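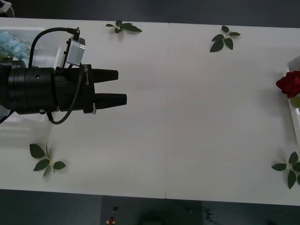

Week 5: Tops, joints and finishes

A work table is judged first by its top. Most tops longer than a standard board have to be made from more than one piece, so the first decision is where the join goes. The usual answer is across the middle, over a cross rail, where both boards can be fixed down to the same piece of timber. Two white panels meeting like this leave a faint line down the table, and that is acceptable on a plain working surface. A line you can feel with a fingernail is a fault. It catches cloth, holds dirt and will tip over anything with a narrow foot.

Making the join

The top in this week's exercise is 224 cm long, cut as two equal boards. Check both ends of each board with a square before you start, including factory edges, which are not always true. Lay the boards face down on a clean blanket. Dry fit them with the cross rail in place and look along the join with a lamp behind it. Light showing at one end means that an edge is out of square. Light in the middle means that it is hollow. Plane the edge and try again. Do not pull a bad joint together with clamps, as it will open later.

Groups using the Govero benches will find slotted holes in the rails. Keep the screws in the centre of the slots so that the boards can move a little in both directions.

Surface colour

White tops show dirt, and in a packing room or a sorting room this is useful. Small offcuts, stray leaves and bits of wire can be found and cleared. They also give a fair reading of other colours, so they are often chosen for fabric, paper and flower work. The drawback is glare. A white gloss top under a bare lamp is tiring within an hour, and a satin finish should be your first choice.
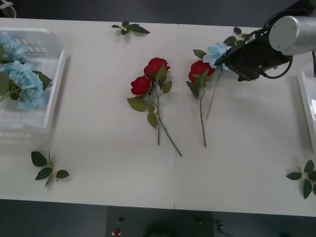 Artificial flowers on a white top, with pale blue hydrangeas in the clear tray.

Dark tops hide wear and suit metalwork and repairs. They make small dark parts hard to see. A loose mat in a light colour is a cheap cure and can be changed when it gets marked.

Edges

Bare board edges take in water and swell, and the damage cannot be sanded out. Seal every edge, including the ones nobody will see. In class we use Trulline edging, ironed on and trimmed flush when cool. Work from the back of the table to the front so that any poor trimming is where it matters least. Round the corners to a radius of 5 mm or more. Sharp corners chip first and they hurt at hip height.

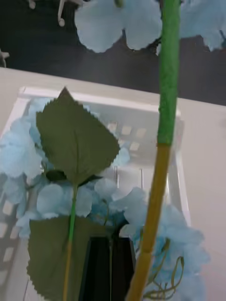 Height and reach

Table height depends on the task. For light standing work, the top should sit a little below the bent elbow. Heavy pressing or sawing needs a lower top. Fine work needs a higher one, or a stool. Measure the person in the shoes they will wear.

Depth is limited by reach. Anything kept beyond a comfortable stretch will end up at the front and stay there. If a deep table is needed, as in the Dulus plan, leave room to walk down both sides. A table pushed against a wall should be narrower. 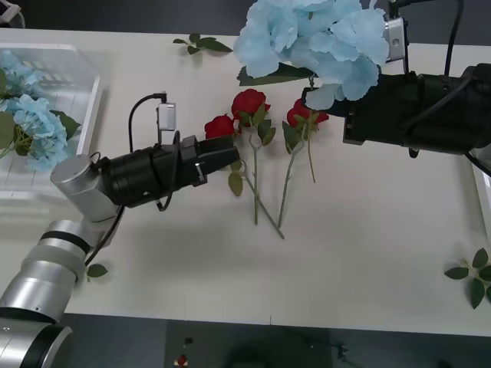

Work for next week

1. Redraw the Yu plan with a top of 168 cm in place of the one shown. Say whether it still needs a join.
2. Mark all exposed edges on your drawing and list them in the order you would seal them.
3. Bring your square and a sharp trimming knife on Wednesday. Blades can be bought from the store before class.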